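Speaker notes: Setting fruit out for a table or a counter
Orkeck community kitchen series, April 4, 2023

Slide 1. Title

Say hello, check the microphone at the back. Toilets are through the door on the left. Talk runs 40 minutes and then 15 for questions.

Slide 2. What this covers

Buying pears, storing them, picking a bowl, filling it. Apples and citrus were the January talk and the notes from that one are at the Clastska front desk if anyone asks. Skip bananas unless somebody brings them up.

Slide 3. Buying

Most pears in the store are hard. They are picked that way and they ripen off the tree, from the inside out. Press near the stem with your thumb. If it gives a little there, the pear is ready to eat that day. If the wide part gives too, it is past its best and should go in a pan.

Color helps with some kinds and tells you nothing with others. Bartletts go from green to yellow. Anjous stay green. Bosc are brown the whole way through. If you have a mixed bag of yellow ones, the greener ones generally want another couple of days.

Ask for a show of hands: who keeps pears in the fridge?

Slide 4. Storing

Hard pears stay out on the counter. Ripe pears go in the fridge, where they hold for 3 days, sometimes longer. Don't wash them until you eat them. Keep them in a single layer if you have the space. Stacked pears bruise where they touch.

Mention the paper bag. It does speed things up. Check it every day, they go fast at the end.

Slide 5. Marks and scars

Somebody always asks about this. Brown netting around the stem is russeting and is fine to eat. Small dry scars come from branches rubbing. Soft brown spots are bruises, cut them out. Mold is different, throw the pear away.

For a bowl that people will look at, turn the marked side down. For a bowl in your own kitchen, don't bother.

Slide 6. Picking a bowl

Pass the sample bowls around here. Start with the Saludo one, it is the heaviest, so warn the front row.

Wide and shallow works better than deep for pears. In a deep bowl the bottom ones carry the weight and you forget they are there. A shallow bowl holds fewer, and that means you buy fewer.

Wavy or petal-shaped rims look good with a small number of pieces. Fill one to the top and you hide the rim you paid for. A plain straight rim can take a full load.

On color: yellow fruit shows up well against pale green, white or dark blue. Yellow on yellow goes flat. Clear or see-through bowls need wiping more often.

Slide 7. Filling it

Lay everything out on the table first, bowl included, with room between the pieces. Look at each one and decide which way up it goes. Pears have a fat end and a thin end, so they don't sit the way apples do.

Fat ends down and out toward the rim. Stems in toward the middle. If one won't stand, lay it on its side and lean the next one against it. Pick them up by the body. Stems snap.

Put the ripest where a hand will reach it first. The greenest can go at the back.

Odd numbers are easier than even ones. With a small bowl, stop before you think it's full.

Slide 8. Cost

The Kundero pantry gave out 732 bags of fruit last season and the main complaint was waste at home. People put it all in one bowl and the bottom went bad. Suggest a small bowl on the table and the rest in the fridge, topped up as you go.

Don't spend long on this slide. It got heavy last time.

Slide 9. Try it

Everyone moves to the side tables. Each table has pears and a bowl. Give them a few minutes, then have them swap tables and redo the one they land on. Walk around. Watch for people dropping fruit in from above, and get them to set it down and let go.

Leave the last slide up while they work, and don't click past it or the projector goes to the login page.

Slide 10. Table setup, bowl empty
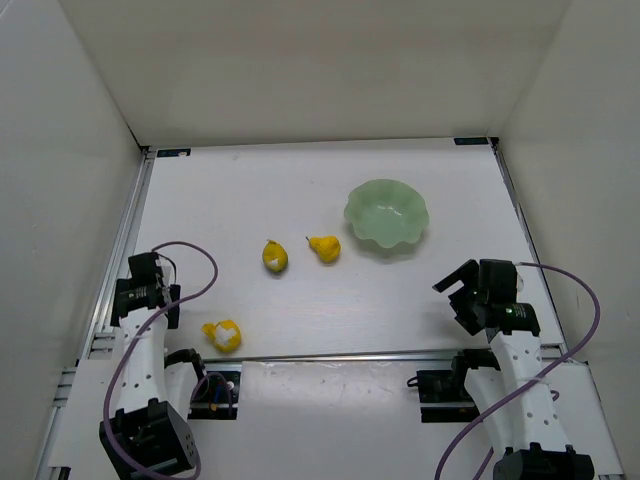
When they sit back down, ask which arrangement held together and which one rolled. Then take questions. Handouts are by the exit, and leftover pears can go home with whoever wants them. Bowls stay, they go back in the crate with the towels between them.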